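2026-05-07, notes from a call with the transportation coordinator for the Quintana school district. Cleaned up a bit, not much.

The bell change is happening. High school moves later in July, when summer session starts, and everybody else follows in the fall. She's had the job four years and says this is the biggest thing she's touched.

"People think you just slide the clock over. You slide the clock over and you've got the same bus needed in two places."

The district has 3,661 students, a bit more than half of them riders. Under the old schedule the buses ran in 2 tiers. High school and middle together, then elementary. The new one splits them into three, and that's where the complaints are coming from.

Mostly Westier. It's the far end of the district, past the gravel plant, and the elementary kids out there would be getting on before it's light for part of the winter. She didn't argue the point.

"I wouldn't love it either. My own kid's stop is fine, so I try to keep my mouth shut about what's reasonable."

I asked if Westier could go last in the order instead. They ran it that way. It put 13 routes over the one-hour ride limit, and the board had already said no to that in the winter workshop. So back to the first version, with two extra stops closer in so nobody's walking along the county road.

The routing itself is done in Clirkolance, software the district bought before she got there. Mixed feelings. "It's good at miles. It doesn't know there's a train." She fixes the train by hand. Every route that crosses at Stistley gets padding, and then parents call becuase the bus is early.

Drivers, next. She's short 4 and has been since fall. A third tier means longer split shifts, and a couple of the senior ones told her flat out they won't do it. The offer on the table is a guaranteed minimum of hours. Union meets on it later this month. She wouldn't say how she thinks it'll go. 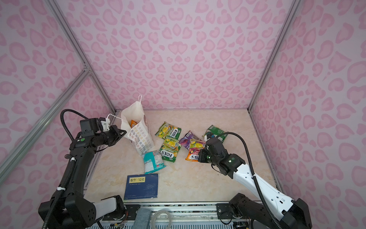 A white paper bag in all three.

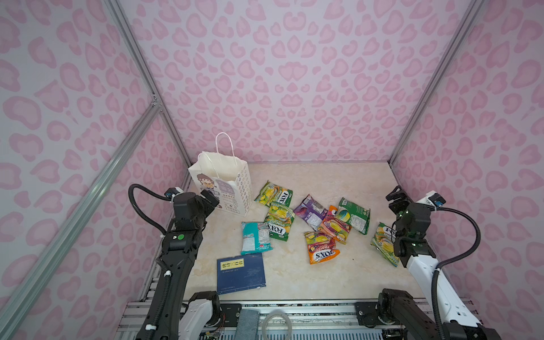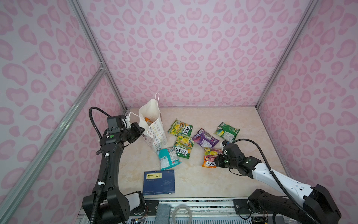
What about the teenagers, since the whole thing is supposed to be for them? She laughed. "I've heard from one. He wanted to know if practice moves." It does, and the away games are a mess, some kids will miss last period twice a week. The athletic office is working on that seperately.

Before-school care at the elementary end is still open too. The fee isn't set. She thinks the board votes on it at the same meeting as the routes but told me to check the agenda, so check the agenda.

Stop lists go home with the last report card. Address changes have to be in before that or the kid gets the old stop till fall.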